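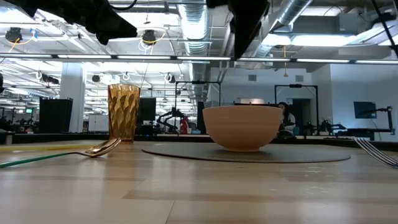 WUSTIA, 2018-01-12 – The Cakus Project is a student project in two-arm robot handling, carried out each winter term at the Adosine Institute of Technology in Wustia. Students enrolled in the course Automation Laboratory II write and test programs that allow a pair of table-mounted robot arms to handle ordinary tableware. The project counts for 500 points, half of the final course grade.

Background

The project was introduced by Saimi Kettunen, a lecturer in automation, to replace an older exercise in which students stacked wooden blocks. Kettunen held that blocks had become too easy to plan for, as every side of a block offers much the same grip. Bowls, drinking glasses and utensils differ in height, weight and surface, and students must choose a separate approach for each. The name Cakus was taken from the first control program written for the course and has been kept through later versions.

Equipment and setting

The work takes place at a light wood table with one black robot arm at each side. Each arm carries a gripper and can reach the middle of the table, where a round placemat marks the work area. The tableware includes a bowl, an amber glass and utensils with colored handles. Teams may not add tape, magnets or other aids to the items.

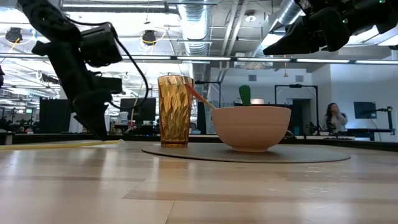
Amber tumbler and bowl on the placemat, with a robot arm to either side.

Course of work

Teams of three or four begin with written plans, which are reviewed by Rostislav Matoušek, the laboratory instructor. A plan states which arm will handle each item, in what order, and where the arms will wait between tasks. Once a plan is approved, the team runs it first in simulation and then at low speed on the table.

The standard task is to sort the utensils from the bowl and return them to it. A run may last no longer than 90 seconds. Points are taken off if an item falls, if the bowl leaves the placemat, or if the two arms enter the same space without a programmed wait. The glass is treated as an obstacle in the standard task and is moved only in the advanced one, known as Âu.

Each team keeps a run log. Entries record the starting position of every item, the program version and the reason for any stop – including stops made by hand.
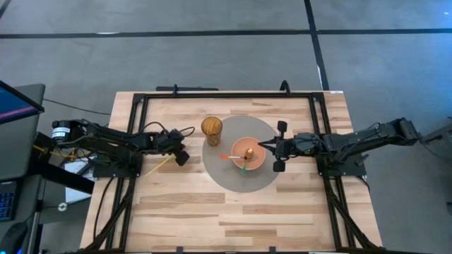
WUSTIA, January – Final runs are held in the laboratory at the end of the month and are open to other students of the institute. Teams draw lots for their starting order and receive the arrangement of the utensils shortly before the run. The highest score recorded in the combined standard and Âu tasks is 612, which includes bonus points and is therefore above the 500 counted toward the grade.

Run logs are kept in the department library and may be consulted by later teams.

See also: Automation Laboratory I; Adosine Institute of Technology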